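Skondero Opens Free Tariff Help Desk for Small Importers

For release in May

Hi, I'm Zeeshan Farooqui, and I run trade policy at Skondero. I usually get a communications person to write these, but she's on leave and I have opinions, so you're stuck with me this time.

The news first. Skondero is opening a free help desk for small companies that bring in parts and finished goods from Canada and Mexico and can't make sense of the origin paperwork. You send us your product list, we walk you through which rules apply, and you go back to running your business. We're taking calls from 10 in the morning until 4 in the afternoon, Eastern, and we answer email at all hours (mostly me, mostly after my kids are in bed).

Why are we doing this? Well, last winter we sent a survey to small importers and 386 of them wrote back, which is a lot more than I'd hoped for! I read every single response. Some ran to several pages. One woman who imports cabinet hinges attached a photo of the binder she keeps for customs forms, and I've thought about that binder a lot. Of the companies that answered, 40 told us they had simply paid the full duty on goods they believed qualified for a lower rate, and 39 said they'd put off a new order until they could figure out what they owed.

That bothers me. A trade deal is supposed to make it easier to buy and sell across a border, and if the only people who can use it are the ones with a law firm on call, then Congress has some work left to do. I've said so in a letter to the trade staff on both sides of the aisle, and I'll keep saying it to anyone who'll sit down with me for coffee.
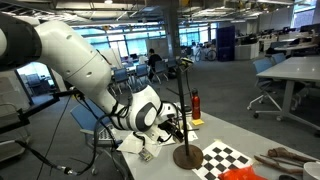
Robot arm over a worktable in an open-plan office and lab space.

We couldn't do this alone, so let me thank a few folks. Brullix is giving us the software that runs the desk, and their team has been wonderfully patient with my questions. Anivton is lending us two customs specialists for the first stretch, both of whom know the tariff schedule better than I know my own phone number. And Sial, which makes fasteners and has been a Skondero member forever, let us practice on their real product list before we opened the doors. We got a few things wrong in practice. Better there than on your shipment!

Now, a couple of things the desk won't do. We won't file your entries for you, and we won't give legal advice, so if you're already in a dispute with customs, please talk to a licensed broker or an attorney. What we can do is help you read the rules, find the right classification questions to ask, and put together a clean set of records for whoever handles your filings.

We're also asking lawmakers for a simpler path on low-value shipments: one short origin statement, in plain words, good for a full year of repeat orders from the same supplier. I've got draft language and I'm happy to send it to reporters, staffers, or anyone who's just curious (you'd be surprised how many people are). If you're an importer and want your story included with it, tell me when you write. We'll leave your company name off if you prefer.

To reach the help desk, use the contact form on the Skondero website and pick "origin questions" from the menu. Members and non-members get the same service, and there's no sign-up fee. Reporters can use the same form and choose "press," and I'll call you back myself.

Media contact: Zeeshan Farooqui, Skondero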